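Unit 4: Paper and Board in Food Packaging
Course handout, Introduction to Packaging Materials
Instructor: Hicham Tazi
Lab sections: Rūta Koppel
Revised October 2026

Read this before the lab. The reading quiz covers sections 1 through 5. Section 6 is background for the term paper and will not be tested.

1. Fiber sources

Paper is a mat of plant fibers, mostly cellulose, laid down from water and pressed and dried. Nearly all paper made for food contact in North America starts as wood. The two groups of wood behave differently enough that you need to keep them apart in your notes.

Softwood fibers (pine, spruce, fir) are long, commonly 3 to 4 mm. They tangle well and give the sheet tear strength. Hardwood fibers (birch, eucalyptus, maple) are short, near 1 mm, and fill in the gaps, which gives a smoother surface that takes print better. Most cup and carton stock is a blend. Mills change the blend with the price of pulp as well as with what the customer wants, so two batches of the same grade may not feel quite alike in the hand.

Recycled fiber gets shorter and stiffer each time it goes through the process. It is widely used in outer cartons and trays. For direct contact with wet or fatty food it needs more care, mainly over leftover inks and mineral oils.

2. Pulping

Mechanical pulping grinds the wood. Yield is high, over 90 percent, but the lignin stays in and the paper yellows in sunlight. Newsprint is the usual example.

Chemical pulping dissolves the lignin. The kraft process is the one to know. Wood chips are cooked under pressure with sodium hydroxide and sodium sulfide, and the used liquor is burned to recover the chemicals and make steam. Yield is closer to half. The fiber that comes out is strong, and after bleaching it stays white.

Students often write on exams that "kraft" means brown. It comes from the German word for strength. A bleached white carton can be kraft board.

3. Basis weight and caliper

Basis weight is the mass of a sheet per unit of area. We use grams per square meter (g/m²) in this course. Some American mills still quote pounds per ream or per 3,000 square feet, and you will have to convert.

Caliper is thickness. In the US it is given in points, where one point is a thousandth of an inch. An 18-point board is 0.018 inch thick, or 0.457 mm.

The two are related through density, and that is where people lose marks. Board can be made thicker without adding fiber by pressing it less, and it will then be stiffer for the same weight. Stiffness rises roughly with the cube of thickness, so small changes in caliper matter a good deal.

Worked problem. A sheet measures 800 mm by 1,000 mm and weighs 240 g. What is the basis weight?

Area = 0.8 m × 1.0 m = 0.8 m²
Basis weight = 240 g / 0.8 m² = 300 g/m²

Now suppose the same sheet is 0.40 mm thick. Its density is 300 g/m² divided by 0.00040 m, or 750,000 g/m³. Write this as 750 kg/m³.

Try on your own: a second board has a density of 740 kg/m³ and a caliper of 18 points. Find the basis weight. (You should get 338 g/m² after rounding. If you got 13, you forgot to convert inches.)

4. Grain direction

On the paper machine the fibers line up more or less with the direction of travel. This is the machine direction, or MD. Across it is the cross direction, CD. Board is stiffer in MD, often by a factor of two, and it swells more in CD when it takes up moisture.

Three quick ways to find the grain:

Bend test. Flex the sheet gently both ways. It bends more easily when the fold line runs parallel to the grain.

Tear test. A tear along the grain runs fairly straight. Across the grain it wanders.

Water test. Wet one side of a small square. It curls into a tube, and the axis of the tube is the machine direction.

Do all three in lab and write down whether they agree. The bend test is hard to read on heavy board if the square is cut unevenly, so use the template.

5. Barriers

Plain paper lets water, grease and water vapor through. Everything below is a way to slow that down.

Internal sizing. Chemicals such as AKD are added to the pulp before the sheet is formed. They make the fibers less willing to take up water. Sizing buys time but will not hold a liquid for long, and raw cut edges are still the weak point.

Extruded polyethylene. A thin layer of melted plastic is laid on the board and chilled on a roll. It is a good liquid barrier and it can be heat-sealed, so no glue is needed at a seam. It also makes recycling harder, although mills with the right pulpers can separate the film from the fiber.

Polylactic acid (PLA). It is applied in much the same way. PLA softens at a lower temperature than polyethylene melts, and compostable grades generally need an industrial facility.

Water-based dispersion coatings. These go on as a liquid and are dried. The layers are thin and repulp more easily. Pinholes are the common fault, and two light coats usually do better than one heavy one.

Wax. Older technology, still found on produce boxes. Poor with heat.

Compare these by asking what the food is, how long it sits there, at what temperature, and how the package is closed. A coating that works for a cold drink over 20 minutes may fail with hot soup.

6. Case notes for the term paper

The case file is on reserve. It covers a converter, Correia, that moved its board line from extruded film to a dispersion coating sold under the trade name Prorkex. The trial was run at the company's plant in Terent. Read the coat weight tables first and the correspondence second. The letters make more sense once you have seen how uneven the first rolls were.

Points to look for:

How the line speed was changed between the first and second trials, and who asked for it.

Why edge wicking was measured separately from face absorption.

Whether the storage conditions in September were the same for both sets of rolls. The file is unclear on this. Say so in your paper if you rely on those numbers.

The paper is four to six pages, double spaced. Cite the file by table number. Bring questions about the tables to Rūta Koppel in lab — she has the original test sheets.

Terms to know

AKD, basis weight, caliper, cross direction, dispersion coating, edge wicking, heat seal, kraft, lignin, machine direction, repulping, sizing
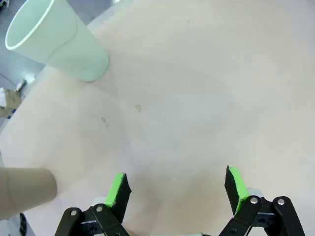 Figure 4.1. Paper cup with rolled rim and side seam.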